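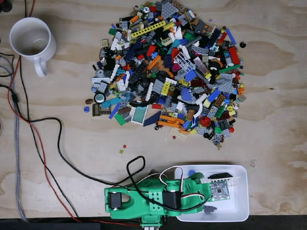
Mixed LEGO Pieces, Loose Assortment
Tellgate Learning Supplies
Catalogue section: Construction and Sorting

Product summary

The Tellgate Loose Assortment is a supply of pre-used LEGO pieces, sold by quantity and without building instructions. It is intended for schools, libraries, after-school clubs and day centres that already hold construction materials and wish to add to them. Each assortment is drawn from general stock. Bricks, plates, tiles, Technic beams and wheels are supplied together, in colours ranging from greys and black through red, orange, yellow and several greens and blues to tan and brown, with a number of translucent parts.

No two assortments are the same. Customers who require particular elements, or a complete set, should consult the Sorted Parts section of the catalogue.

Quantities

Standard assortment: 600 pieces, supplied in a drawstring bag.
Small assortment: 157 pieces, supplied in a card box.
The small assortment is suitable for one table of up to four users. Larger groups are advised to order the standard assortment.

Preparation

All pieces are received at our Hutapea depot, where they are washed, dried and checked by hand. Cracked or badly worn parts are withdrawn. Light scratching and some fading of colour are to be expected and are not regarded as faults. Printed tiles may be present in any assortment and cannot be requested.

Use

The assortment is best emptied onto a flat, bare tabletop with enough clear space on all sides for pieces to be spread out. Suggested activities include free building, sorting by colour, sorting by type of part, and searching for pieces that match a drawn outline. An activity booklet, the Nustine Sorting Cards, may be bought separately and contains 30 cards at two levels of difficulty.

Pieces should be counted back into the container by handfuls or by weight, as the organisation prefers. A weight label is attached to each bag and box for this purpose.

Safety

Contains small parts. Not suitable for children under three years of age. Adult supervision is recommended wherever younger children have access to the room. Tyres and other soft parts should be wiped with a damp cloth and must not be placed in a dishwasher or tumble dryer.

Storage

Store in a dry place away from direct sunlight. The Fimport shallow tray, listed under Furniture and Storage, holds one standard assortment and fits beneath most classroom tables.

Ordering and returns

Orders are accepted from registered organisations by purchase order or card. Unopened bags and boxes may be returned within 30 days of delivery. Opened assortments cannot be exchanged on grounds of colour or content.

Page last reviewed: October 25, 2026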